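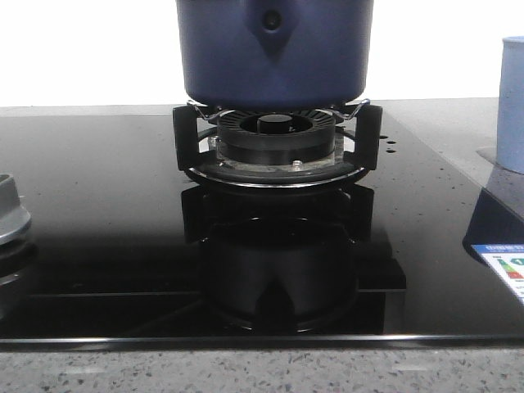
September, 18:10

Second day on the hob task. The pot has to go down on the burner, come off again and be set back on the counter. With the leader arm in my own hands it takes a few seconds. Through the follower it takes as long as it takes, and the operator learns a good deal about where his wrist is.

Started with remote control. The follower lags the leader slightly, which doesn't matter in free air and matters a lot in the last couple of centimetres. If I lower the pot at the speed I would use at home, it meets the pan support before I feel anything in the handle, and the arm pushes on for a moment. Changed the approach: stop above the support, let the follower catch up, then go down slowly with no sideways motion. Corrections made after contact drag the pot and make poor demonstrations, so I now lift clear and try once more. The lift and the second try stay in the recording. Algirdas wanted them cut. I argued that a policy that has never seen a retry won't produce one, and he agreed to keep them for this round and label them separately.

Then hand guiding, with the arm in its slack mode. Better feel at contact, worse everywhere else. Gravity compensation is still set for the empty gripper, so as soon as the pot is held the elbow sinks and I end up carrying both. Entered 500 g as the payload to begin with, which was too low, and raised it until the arm stayed where I left it. My forearm also gets into the side view for much of each run. For this task I will stay with remote control and keep hand guiding for marking the start poses.

Count at close: 284 demonstrations recorded in total, of which 109 are from today. Rejected ones are already taken out. Most of the rejects were my own fault, chiefly closing the gripper before it was level. Two were the Plirance logger dropping the joint stream without a warning. It has done this before when the disk is busy, so the backup job now starts after we finish.

The dark glass is a nuisance for the depth channel. It returns the reflection as if there were a second burner underneath – the point cloud goes a long way below the counter. Masked everything under the plane of the glass and the pose estimate settled. I would sooner solve it that way than put matt film on a hob, as nobody's kitchen has matt film on the hob.

Lūse wrote again asking whether the lid can be added. Not yet. One object, one burner, varied start positions, until the placing is dependable.

For tomorrow: recheck the leader's wrist zero before the first run, shift the start positions further to the left, ask Algirdas for his labels, and order grip pads from Dultis. The present pair is wearing on the inner edge.

Back ache. Lower the stool.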